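Cuaderno taller fermentos, abril, sábado

8:40. Llego tarde, Grethe ya tenía abierta la cámara. Olor bien, ácido limpio, nada de acetona. Los tarros del lote Denia han bajado de burbuja desde el jueves. Tapas purgadas, todas menos la del fondo, que tiene la goma pasada. Pedir gomas a Orlandini (otra vez).

pH: lote Denia 3,6. Lote Ploden 4,1, no me gusta. Otis dice que es el agua, que el filtro lleva sin cambiarse desde antes de Navidad. Puede ser. Yo creo que es la sal, la gorda no se disuelve bien en frío y se queda abajo. Probar salmuera templada la próxima.

Sal al 2 en Ploden, al 2 y medio en Denia. Ojo que en la etiqueta de Ploden pone otra cosa, la escribió Hywel de memoria. Corregir.

Pesada de pulpa ya limpia, sin rabos ni semillas: 749 g. Esperaba mas. La piel de este año viene gruesa y se queda mucha en el tamiz. Tegan propone no tirarla, secarla y molerla para el polvo. De acuerdo, bandeja de arriba del secadero, a baja, y mirar esta noche.

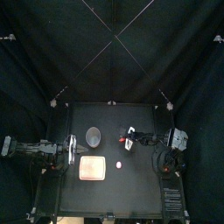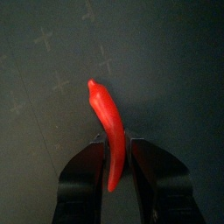 Guindilla roja, segunda foto. La primera, el recinto de tela negra.

11:15. Prueba de vinagre. Tres vasos con la misma pulpa: manzana, arroz, vino blanco. El de vino se come el picante y deja un final metálico, fuera. El de manzana redondea pero oscurece. Arroz, el mejor de color, algo soso. Mezclar manzana y arroz a partes iguales y dejarlo reposar antes de opinar, que en caliente todo sabe a vinagre.

Batidora: se calienta a los dos minutos y huele. Parar cada poco. Troels quiere probar con goma xantana para que no separe, yo prefiero colar más fino y que se agite la botella. Lo dejamos en una botella de cada y que lo decida la semana.

Botellas: 25 hervidas y boca abajo sobre paño. Los tapones NO, que se deforman, solo rociar con alcohol.

13:00. Nombre de la salsa, sigue Teditach aunque a Hywel le parezca marca de ferretería. No pienso volver a discutirlo.

Pendiente:
filtro del agua
etiqueta Ploden
calibrar el pHmetro, la solución de 7 está caducada, asi que los valores de hoy con pinzas
devolver el tamiz fino a Grethe, es de su casa
si el lunes Ploden sigue por encima de 4, a la basura, sin pena

Las manos me arden y eso que llevaba guantes. Cambiar de guantes.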